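**Bin picking, bars lying against the near wall — gripper hits the bin before it closes**

**harine_shed** — 6 September 2025

Second-hand arm on a timber bench in a shared workshop. The job is simple on paper: pick short bars out of a metal bin and drop them in the bin behind it. Bars in the middle are fine. Bars lying flat along the near wall are not. The lower finger touches the wall, the arm faults on force and I have to jog it clear by hand.

Approach speed is 6 mm/s for the last bit. I've tried slower. Same fault, it just takes longer to get there.

**Hutov**

What's your approach angle? If you come straight down on every bar you will always foul the wall on the near ones. Tilt the wrist away from the wall and come in along the slope.

**cao_benchtop**

I disagree with tilting. I did that for most of February and all it did was move the problem to the corners. Put a false floor in the bin so the bars sit higher and the fingers clear the sides. Scrap ply, ten minutes.

**harine_shed**

A false floor changes the depth I calibrated to, so I'd rather not start there. Hutov, I'm vertical within a couple of degrees on everything. I'll try the tilt.

**Drurkden**

Is the bin fixed down? Mine crept a few millimetres every time the gripper leaned on it, and I blamed the software for weeks.

**harine_shed**

Clamped to the bench. I put a dial gauge on the rim and ran 600 cycles. The needle came back to the same spot, so I'm calling it fixed.

**cao_benchtop**

Then it's your detection. Bare metal with scratches all through it is a rotten background for a depth camera. Paint the inside matte grey.

**Hutov**

Paint won't last. It chips wherever the fingers rub and then you've got two colours to deal with. Leave it bare and fix the lighting.

**harine_shed**

Can confirm on the paint. The far panel is white and there's a wide band along the lower half where it's down to ragged metal.

I'm sticking to three red and three green while I sort this out. Fewer bars, fewer excuses.
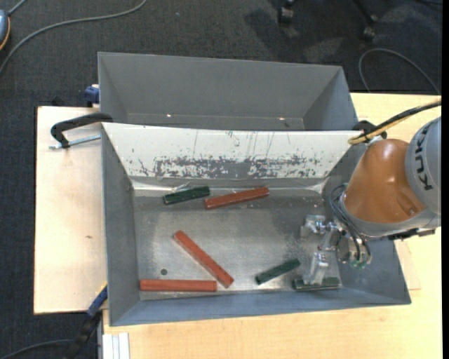
Tilt is in the code now at 15 degrees, only for bars within a finger width of the near wall. Everything else still gets the vertical approach. I also raised the force limit slightly, and I'll put it back once I trust the path.

**Drurkden**

Put it back before you trust the path. That limit is what saves your fingers, the metal ones and the other ones.

**harine_shed**

Fair enough. Back to the old value.

**cao_benchtop**

Still say false floor. Let us know how many faults you get over a decent run, 2000 picks or so.

**harine_shed**

Will do. It'll be a few evenings, I only get the bench after tea.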